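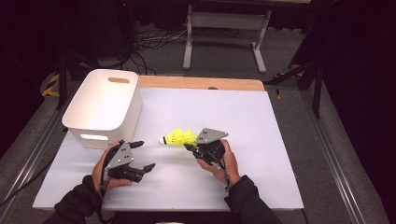 One shuttlecock, one white bin and a gripper in each hand.

Last updated: Sep 4, 2024

Tips for showing a robot how to tidy up

I love this job! You hold the grippers yourself, do the chore as you'd like it done, and the recording becomes the lesson. A few things I've picked up at the bench:

Put down a plain white sheet or board first. A bright yellow shuttlecock stands out on it beautifully, and wood grain can be a nuisance. White bins are harder to make out against white, so try a coloured one as well if you have it.

Start with the bin empty and on one side, with the thing to be picked up near the middle. Move both a little between goes (a hand's width is plenty) or you'll teach it one spot and nothing else.

Shuttlecocks are brilliant practice. The cork end is firm and the skirt gives, so close the fingers gently and have a go from both ends. Leave it lying however it lands.

Slow down! My first 10 goes were far too quick, and the fingers were a blur in half of them. Count two before closing and again before letting go.

Long dark sleeves, pulled down to the wrist, keep your arms looking the same from one day to the next. Check the cables before you begin and leave enough slack to reach the far side of the bin.

If you fumble, carry on and pick it up again. Pramila Kushwaha put me on to this one, and I now keep my tidy recoveries in a folder of their own. Bin the really hopeless ones the same day, while you still remember which they were.

Rest your wrists every 2 batches. Grippers get heavy by teatime.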